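Tolura Baskets
About Us

Tolura repairs, cleans and sells woven baskets. We work out of two rooms and a yard in Flunwood, in a building that used to be a feed store. Most of what comes through the door is household wicker: log baskets, bread baskets, shopping baskets, pet beds, picnic hampers, cradles and the occasional chair seat. We also keep a small stock of restored baskets for sale in the front room.

How the business started

Ivone Moura opened the workshop after several years of repairing cane chairs for furniture dealers. Customers who brought in a chair often had a basket in the trunk of the car with a broken handle, and they asked if she could take a look at it. After a while there were more baskets than chairs. She rented the first room in Flunwood, put up a long bench and a soaking trough, and began taking baskets only. Chair seats came back later, when Esko Rautiainen joined her, and he still handles nearly all of them.

The second room was added when the unit next door became free. It holds the drying racks and the sale shelves. The yard is used for washing in the warmer months and for storing bundles of willow under cover.

What we do

Repairs make up the larger part of our work. A typical job is a side with several broken strands, a rim that has come unwrapped, or a base that has gone through. We cut out what is broken, splice in new material of the same thickness and weave it back into the original pattern. On an older basket the new strands will look lighter for a time. We can stain them to match, or leave them to darken. Most customers leave them.

Cleaning is the second part. Wicker collects dust in the weave, and a basket that has stood by a fireplace or in a pantry for years can hold a surprising amount. We brush it dry first, inside and out, then vacuum it with a soft head. Only after that do we wash it, and some pieces we don't wash at all. Painted baskets, and anything with a glued lining, are cleaned dry.

Resale is the smallest part. We buy baskets at estate sales and from people who are clearing a house. Each one is checked, cleaned and repaired where needed before it goes on the shelf. The tag lists any repair we have made and where it is on the basket.

We do not make new baskets to order. We get asked this often, and we are glad to suggest weavers who do. Alina Roman keeps a list at the front counter.

Materials

We use rattan reed, willow and seagrass, with a little split ash for handles and hoops. Reed comes to us in coils from Hemier, a supplier we have used from the beginning. Willow is bought in bundles once a year and sorted by length and thickness when it arrives. Sorting takes several days and everyone helps with it.

Matching the thickness of the strand is more important to a good repair than matching the color. A strand that is slightly too thick pushes its neighbors apart, and the weave around it will loosen again within a year or two. We keep offcuts from every coil in labeled drawers for this reason, and the person doing the repair tries a few against the basket before starting.

We do not use varnish on items that hold food. For other pieces we can apply a thin clear finish if the customer wants one. It makes dusting easier but it also makes any later repair more difficult, and we will tell you so when you ask for it.

The people here

Ivone Moura runs the workshop and does most of the structural repairs, including bases, frames and handles. She also gives the estimates.

Esko Rautiainen works on chair seats, rims and fine weaving. He trained as a cabinetmaker and rebuilds wooden parts when a piece needs them.

Daiane Sampaio is in charge of cleaning and drying. She set up the current racks and the ticket system that goes with them, so that lids and liners stay with the right basket.

Alina Roman takes care of the counter, the phone and the sale shelves. She will usually be the person who answers when you call.

Driss Soliman collects and delivers, and does the buying at estate sales. On days when he is not driving he works at the bench on smaller repairs.

We take on one trainee at a time. The training lasts two years and starts with sorting, soaking and brushing. There is no opening at the moment.

Our record so far

We number every repair ticket in order and have done so from the first day. The ticket count was 1,507 as of 2019-02-21, when this page was last updated. That figure covers repairs only. Cleaning jobs were not numbered until Daiane started doing it, so we have no total for them.

The oldest items we see are usually farm baskets. The largest was a hotel linen hamper that had to come in through the yard gate. It took 37 hours of bench time and is back in use.

How a repair works

Bring the basket in, or call and arrange a collection. If you can, empty it and take out the liner. There is no need to clean it first. We would prefer that you didn't, as water on a broken section can swell the strands and hide the damage.

Ivone looks it over at the counter and gives you a price. If she needs to see it again after brushing, she will call you before any work begins. Small repairs are generally ready in 3 weeks. Bases and full rims take longer, and we give a date for those on the ticket.

When the work is finished the basket goes on the rack to dry completely. It is then brushed a final time and checked by someone other than the person who repaired it. Payment is due at pickup. We accept cash, cards and checks.

Looking after wicker at home

Keep baskets out of direct sun and away from radiators. Dry strands crack, and a basket that creaks when you lift it is probably too dry. Wiping it down with a damp cloth a few times a year is enough for most homes. Let it dry in the open air before you put anything back in it.

Dust with a soft paintbrush, working along the strands. A tightly woven basket with thin, round strands holds dust in the gaps between them, and a cloth passes over the top of it. Put the basket on a pale surface before brushing it and you will be able to see the specks that fall, both dark and light. Carry on until little more comes out. A few specks left on the table are normal with any woven piece.

Lift a loaded basket from underneath if it is heavy. Handles are the part we replace most often.

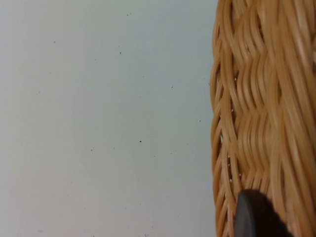
Schools and groups

We hold a beginner's repair class in February and again in the fall. Each person brings one damaged basket and works on it through the day, with tools and reed supplied. Places are limited by the length of the bench. Contact Alina for the next date.

School groups are welcome by arrangement. The visit covers sorting, soaking and a simple over-and-under weave that children can finish and take home. We ask for one adult to every small group, as there are knives and awls on the benches.

Collections and donations

Driss drives to Softić and the towns in between every other week. Collection is free when the repair comes to $400 or more. For smaller jobs there is a fee, which Alina can tell you over the phone.

We are always interested in unwanted baskets, including broken ones. Those past repair are taken apart, and sound strands go to the trainee for practice. Please don't leave baskets outside the door when we are closed. Rain gets to them before we do.

Visiting the workshop

The front room is open Tuesday through Saturday. Estimates are given in the mornings only, when Ivone is at the counter. Parking is in the yard, through the green gate, and there is a level entrance on that side for anyone who needs it or who is carrying something large. Ring the bell if the counter is empty, and someone will come through from the back.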